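Rocío Tlapale
Sunday, February 18, 2024

ok thread on sleeping badly for three months and what I changed. typing this fast before work call

Since November I was up at 3am most nights. Not stress, or not only stress. Room was too warm, phone was on the bed, coffee at 5pm like an idiot

First thing – coffee. Nothing after noon. Headache for a week, then fine. I miss it though

Second, the heat. Our building on Barajas runs the radiators like a bakery. Turned mine off at 8 and cracked the window. Biggest change of all of them, zero dollars

Third, phone charges in the kitchen now. Bought a dumb alarm clock. It ticks. Got used to teh tick

Bedding I was cheap about for years. Went and read way too many reviews. There are pillows for $300. There's a whole mattress thing from Irketti for $2000, no thank you

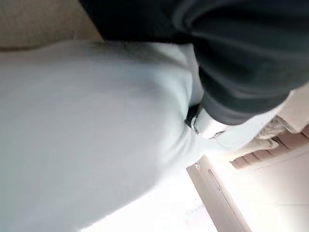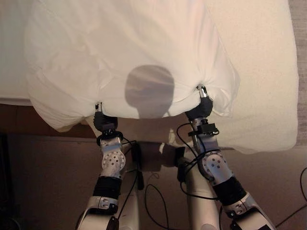
soft stuff up close, then the white pillow and the cream blanket

What I did spend on – one decent pillow cover, a heavier blanket. Wash the covers every week. Pillows too, couple times a year, check the tag first

Didn't work for me: magnesium, the rain sounds app, that tea everyone's mom likes. Tea just made me get up at 2 insted of 3

Now I sleep til 6 most days. Not every day. Last night was bad, neighbors

If you've tried earplugs that don't hurt on your side, tell me which. Replies open, back after lunch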